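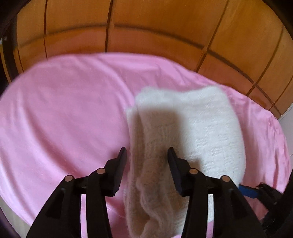 *Poltik two-jaw hand-held gripper, open, over folded white cloth.*

# Poltik Hand-Held Gripper

Sold by Stimance. Trial units through the Hostgate loan desk.

The Poltik is a two-jaw gripper you carry around and squeeze, for people who want to record how a hand would do a job before they ask an arm to do it. It is black, it is matte, and it will win no prizes at a design show. We sell two other grippers that look better in a brochure. Most of them come back for repairs sooner.

## How it's built

Each side of the gripper is a small four-bar linkage: a straight inner bar, a broad outer link, and a knuckle that carries the fingertip. The joints turn on round copper-colored pins, two per side at the knuckles. Customers like the pins. They are the only part anyone compliments, so we have stopped telling people they're just pins.

The outer links have a recessed triangle in each face. The fingertips taper to a narrow, blunt end, stepped on the outside. Blunt is deliberate. The pointed tips on the first batch were very good at picking up a single layer of towel and equally good at keeping some of it.

## What we tested it on

Cloth, mostly. Any gripper can pick up a block, and block-picking videos are how most of the bad grippers in our storeroom got there. Over 23 days we ran 3718 grasps with three hand-held units: the Poltik, the Tsai Parallel, and our own older Stimance model, which we entered out of loyalty.

| | Poltik | Tsai Parallel | Stimance (old) |
|---|---|---|---|
| Single layer, flat | Good | Very good | Poor |
| Folded edge, thick towel | Very good | Good | Fair |
| Crumpled ridge | Very good | Fair | Fair |
| Soft surface underneath | Good | Poor | Good |
| Tired hand after an hour | Some | None | Plenty |

A grasp counted if the cloth came up and stayed up while the operator walked to the next table. Cloth that came up along with the cover underneath it did not count, which is where the Tsai lost most of its points. It has a lovely light trigger and no sense of when to stop.

The Poltik did its best work on folded towels. You straddle the edge, one tip over the fabric and one beside it, and close. On a single flat layer you have to come in lower than feels natural, and new operators spend their first morning pinching air.

The old Stimance finished third. We have dropped it from the catalog and would be grateful if you didn't ask for a price.

## Things to know before you order

- **Shadow.** The outer links are broad, and with a light overhead they throw a shadow across whatever you're reaching for. If you record with a camera, put a second light low and to one side. White cloth is the worst for this: bright on one half, brown on the other, and your exposure will pick a favorite.
- **Background.** Shiny paneling and wide lenses don't get along. Hang a sheet if your tracking drifts.
- **Two-handed work.** Units can be used in pairs. Leave yourself more table than you think. Knocking one into the other does no damage, but it makes a noise that visitors remember.
- **Lint.** It collects at the knuckles. A dry toothbrush clears it. Oil does not, and turns it into felt.
- **Grip strength.** The trigger spring is stiff out of the box and eases after a few days of steady use. A softer spring is available and most people should order it.

## What's in the box

- One gripper, assembled
- Spare pair of fingertips
- 3 spare pins, for the reason you would imagine
- Hex key
- Quick-start card (the full manual is a download, and longer than it needs to be)

Camera and mount are sold separately. The mount fits the Tsai as well, after a little filing that we can't officially recommend.

## Loans and returns

Hostgate keeps trial units for two-week loans. Send them back with the fingertips attached, please. The first 98 loans produced a surprising number of grippers with no fingers, and one with somebody else's.

If you buy after a loan, the loan fee comes off the price. Returns are accepted if the unit is clean and the pins are all present.

A longer fingertip for deep piles of laundry is planned for September. It exists now as a prototype that flexes too much, so we're not taking orders for it yet.

*Page updated May 8, 2024. Test table covers the standard fingertip only.*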